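About Us

Proleck Office Interiors plans, furnishes and maintains meeting rooms, reception areas and shared workspaces for professional firms. The company was established in 2000 and operates from its offices and workshop at 1714 Gosau Street. Our clients include accounting practices, medical offices, training centers and public agencies.

Our History

The company began as a furniture repair business under the name Coltier. In its early years the work consisted mainly of refinishing desks and replacing damaged table tops. Clients who brought us one table often asked for help with the rest of the room, and the planning department was formed in response to those requests. The present name was adopted when the repair shop and the planning department were brought under a single management. The workshop still accepts repair work, and many of our earliest customers continue to use it.

What We Do

Each project begins with a visit to the client's premises. Our planners measure the room, note the position of doors, outlets and light fixtures, and ask how the space is used at different times of day. A written proposal follows, with a floor plan and a schedule of furniture. Installation is carried out by our own staff, who also remove and recycle the pieces being replaced.

Services are offered in three areas:

Meeting rooms — tables, seating, glass partitions and window coverings.
Reception and waiting areas — desks, coat racks, shelving and side tables.
Care and repair — cleaning schedules, stone and wood surface treatment, replacement of worn parts.

Our Approach

A meeting room is judged by small matters. Visitors need a place to hang a coat, a table edge that is comfortable to sit against, and privacy when the conversation calls for it. We give these details the same attention as the larger purchases. Where a client already owns sound furniture, our planners will recommend keeping it and will design the room to suit.

The Mabuza Room

The Mabuza Room, on the main floor of our offices, is furnished in the manner we recommend to clients and is used for consultations throughout the year.

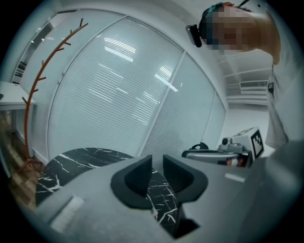
The Mabuza Room: black marble table with white veining, tree-shaped coat rack, and glass partition with horizontal blinds.

Clients are welcome to hold their first planning meeting in this room. Samples of stone, wood and fabric may be requested in advance and will be set out before the appointment.

Leadership

Jessie Drummond has served as director since the planning department was formed and reviews every proposal before it is sent. Inquiries concerning new projects may be addressed to the director's office, Suite 410. Repair items are received at the workshop entrance until 3 p.m.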